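About Us
Who we are | What we do | Working with us | Contact

Clindora teaches robot arms to do small jobs on a tabletop. We do it by having a person guide the arm through the job, by hand or from a set of remote controls, and recording what the arm did. Then somebody does it again. A large part of our working day is the "again."

If you came to this page expecting to read that robots will be folding your sheets by spring, you have the wrong company. There are plenty of others who will tell you that, and some of them have very nice videos.

How we started

Houshang Jafarzadeh founded Clindora after several years of buying automation for other people's warehouses. He had sat through a lot of sales demos. The arm would pick up a box, everyone in the room would clap, and six weeks later the same arm would be standing in a corner with a tarp over it. He came to believe that most of these failures were decided before the machine was ever bolted down, by people who had looked at one good run and stopped looking.

Our first paying job was for Trikora, a commercial laundry that wanted to know if an arm could learn to handle garments. We spent most of October finding out that it could do one part of the job well and two parts badly. We put that in the report. They paid us, and they later came back with a different question, so we have kept writing reports that way.

What we do

A customer brings us a task. We set it up on a table, put one of our operators at the controls, and record the task being done many times over. The recordings are used to train the robot, by us or by the customer's own engineers. We also test the result and say what we found.

We use two methods. In hand guiding, the operator takes hold of the arm and moves it through the motion. It is quick to learn and good for slow, simple paths, but the operator's body gets in the way and people tire of it. In remote control, the operator stands back and drives the arm. That takes longer to learn, and the first day's recordings usually go in the trash. We prefer it for anything involving a tool.

Our standard set is 1000 runs of a single task. Customers often ask if fewer would do. Sometimes. We have also seen a set of 3065 runs produce a robot that was lost as soon as the table was moved closer to a window. The number by itself tells you very little, and we are wary of anybody who leads with it.

What we have learned to doubt

We doubt demos, including our own. A single clean run proves that a clean run is possible.

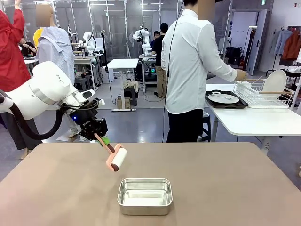
We doubt the word "learned," too. When a person shows an arm how to hold a household tool, the arm gets a record of positions and camera views. It does not get the reason the person slowed down near the end, or why they changed their grip after lunch. Some of that comes through in the data and some of it doesn't, and we can't always tell you which in advance.

We doubt that everyday objects are easy. The things people pick up without thinking are often the ones that take us longest. Handles turn in the fingers. Shiny metal confuses cameras. Sticky things stick.

And we doubt schedules, so ours have slack in them.

What we are fairly sure of

Good operators matter more than good arms. Ours are staff, they are paid by the hour and not by the run, and any of them can throw out a recording they don't like. When we tried paying by the run we got more runs and worse ones.

Working with us

We take on 2 new customers at a time. You will be asked to send the real objects you use, scratches and all. Please don't buy new ones for us.

You will get every recording, including the failed ones, marked as failed. Plalari, our recording log, comes with the files so your engineers can sort them by operator, method and result.

Visitors are welcome at our Quintana Street workshop by appointment. We will show you whatever task is on the table that day, and we won't rehearse it first.

Page last updated November 5, 2018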